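Home | Notebook | Court Watch | Older Entries | Contact

Notebook, Thursday, Flevville desk

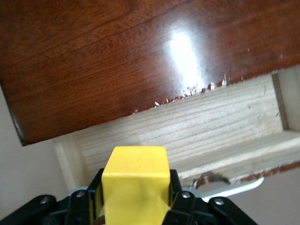
How long does the appeals court in Gindstead have to rule on the Laizer sentence?
Three months from the day the file is registered, and the file has not been registered.

So that is where we are. The former governor got his sentence in January, his lawyers filed the same week, and the papers have been traveling between two floors of one building ever since. I called the registry at 9:40 and was told to call after lunch. I called after lunch and was told that the person who knows had been in at 9:40.

What we have confirmed so far, for whoever picks this up on the weekend shift:

The bill of charges runs to 300 pages. I have read it once properly and once the way you read the terms on a parking app. The main count is still the Huvik road contract, awarded without bids. The count about ordering police to clear the square is thinner than the coverage made it sound (ours included – see our headline from that week, which I would rather not see again).

There were 61 defendants at the start. Convictions for 52. The other nine were acquitted in one paragraph near the end, with no reasons given, and I can't find a paper that ran their names. We should. Two of them were held the whole time the trial was going on.

The written reasoning for the main sentence is still missing. The judge read the verdict aloud, said the reasoning would follow, and left by the side door. Defense says they can't argue against reasons they haven't seen. The prosecution says the reasons are obvious. Both sides then gave statements on the courthouse steps at the same moment, so my recording is mostly one long argument about who was standing there first.

Crowd numbers. The Laizer party says 1000 people came out in Gindstead on the night of the verdict. The police haven't put out a figure and say they don't intend to. I was there until the trams stopped and wouldn't sign my name to any number. Use "supporters gathered" and attribute the rest.

Language note, again. He is "the former governor." He is not "the ousted leader," which is his party's phrase, or "the convict," which is what the ministry's press office calls him in every email, including the one about parking for reporters.

Things I tried today that went nowhere: the registry (twice), the ministry's spokesman line, which now plays music, and the Huvik contractor, whose listed number belongs to a very patient dentist.

To do:
– get the nine names from the verdict and check the spelling against the charge sheet
– ask defense for the stamped copy of the appeal, the one with the date on it
– reread the road contract annex, the part on payments before work began
– pull our headline from the search page if the web desk ever writes back

Registry opens at 8:30. I'll be there with coffee and low hopes.

Comments

gindstead_reader: The side door thing happened at the last big trial too. Same door.

tramline4: I was in the square and it was packed as far as the bank. Just saying your "supporters gathered" makes it sound like a picnic.

M.: Please do print the nine names. One of them is my neighbor and people here still cross the street.

oldpressroom: Try the archive window, left of the registry. They see the files first and they pick up the phone.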